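Moved to Pondau at the start of July and I've been keeping notes on the tap water, so this is a thread for anyone else new to town.

Our street is on the Podesitz bore, not the river supply. It's hard water. Safe to drink, but you'll notice it in the kettle inside a fortnight.

I rang the council to ask for a number. They said 303 mg/L at the last test. The old place in Vistitz was soft enough that I never thought about it.

What changes day to day: soap won't lather as well, glasses dry with spots on them, and the shower screen goes cloudy if you leave it. Tea gets a film on top. Coffee tastes fine to me.

Descaling the kettle: half vinegar, half water, bring it to the boil, leave it an hour, tip it out, then boil plain water twice. I do it every 3 weeks.
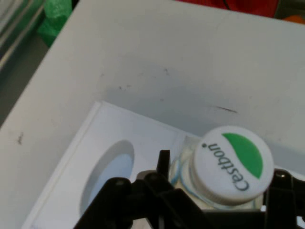
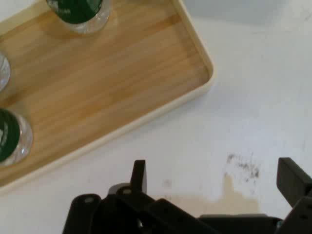

A bottle with a Cestbon cap, then the wooden tray with the glass containers.

Bottled water adds up if it's all you drink. I worked ours out at $31 a month for two people, mostly small bottles. We've cut back to a few for the car.

A filter jug helps with the taste and the film on the tea. It won't do much for the shower. For that you need a softener on the main line – the plumber in Aubert quoted me $400 for fitting, unit not included.

Renters, ask before you get anything plumbed in. Our agent said yes by email, but wants the old fittings kept and put back when we leave.

For spots on glassware, a rinse in water with a splash of vinegar, then dry with a cotton tea towel. Don't leave them to drain on the rack.

If you're on the river side of Pondau and have a hardness figure, post it below – I'd like to compare.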